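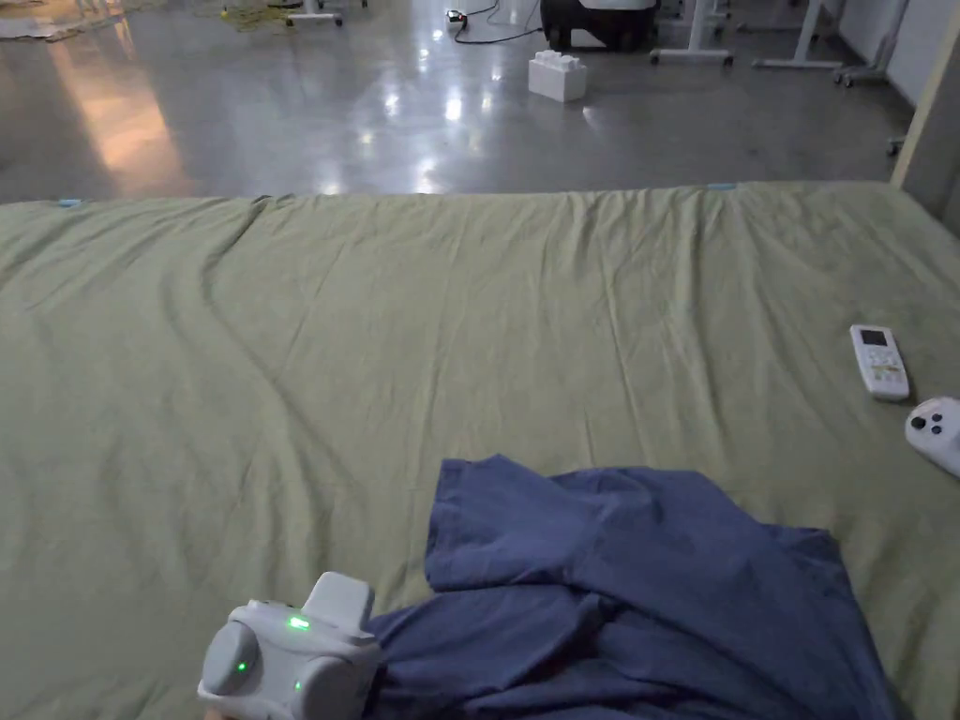

Home | Stories | Flash | Submit | About us

The Thursday Shift

The first thing Skirner ever did wrong was fold a shirt too well.

I should explain my job, which my mum still thinks is laundry. I folded clothes at Darnlow, on a bed, in a unit with a shiny concrete floor, with a gripper in my hand so that the arm downstairs could learn how it was done. Dark blue T-shirt, green sheet, again and again until tea. I got quite good at it. I'd go home and want to fold the cat.

Skirner was the arm downstairs. Two arms, if you're being fussy, on a steel post, with a bed of its own and a basket on each side. It had been through 636 of my shirts by October and it could manage most things apart from hoods. Tanvir Sivakumar looked after it. He talked to it the way you'd talk to a horse, low and steady, and he always stood on its left.

So, the shirt. I'd gone down to borrow milk and Skirner had just finished a navy one, and it was lovely, sleeves tucked in, corners square — and then it kept going. It folded it again, and again, until the thing was about the size of a bar of soap, and then it pressed. You could hear the motors whining. Tanvir said "oh, come on now" and hit the stop on the wall.

It didn't stop.

I'd love to tell you I did something clever. I stood there holding a mug. The arm was leaning its whole weight into the mattress and the post had started to tip, very slowly, like somebody nodding off on a bus, and Tanvir went round the back on his hands and knees and pulled the plug out of the floor. Everything sagged. One of the grippers let go of the shirt and it sort of bloomed open again, all creases.

"Did you see the light?" he said. "Was the light green?"

It had been green the entire time.

They sent a man from MacAulay, who'd fitted the stop button, and he was in and out before lunch with a face like a shut door. The button was fine, he said. The wire from the button was fine. The box that the wire went into had been swapped in the summer for a newer one made by Plustovier, and the newer one wanted 2 signals before it would believe you, and we'd only ever given it one. It had been sitting there for months waiting for the other. Every time we'd tested it, Skirner had been standing idle, so of course it looked as though it had worked!

"And the pressing?" I asked.

Tanvir went a bit pink. He turned his laptop round and played me some of my own mornings. There was my gripper, my sleeve, the green sheet. And there, at the end of every fold, was something I had no idea I did. I patted the shirt. Just a little push, to say that's you done. I watched myself do it some 200 times, and I could see where it got harder too, in the week after Dad's operation, when I was leaning on those shirts as if they might get up and leave.

"It can't tell when a pat's finished," he said. "You stop because you feel like stopping. It was looking for whatever you were looking for."

I didn't say anything for a while. The fan on his laptop was going.

They put in the second wire, and a limit on how hard the arms could push, and Tanvir painted a yellow line on the floor that we were all meant to stay behind. He tested the stop with Skirner halfway through a pair of jeans, and it froze with one leg in the air. He did it again after lunch, and again before he went home. He still does it every morning, I think.

I was told to fold without patting. You try it. My hand kept drifting back by itself, and I had to sit on it between shirts. By the end of the week I'd more or less managed, and upstairs was very quiet, only me and the blue shirt and the black box on wheels.

On my last day I went down to give the milk back. Skirner was on towels. It laid one out, folded it, folded it again, lifted its gripper clear, and then hung there above the towel for a second or so before it reached for the next one.

Tanvir was writing something down and didn't look up. I put the milk in the fridge.

We use cookies to remember where you stopped reading. Accept | Manage settings

Contact | Copyright remains with the authors | Back to top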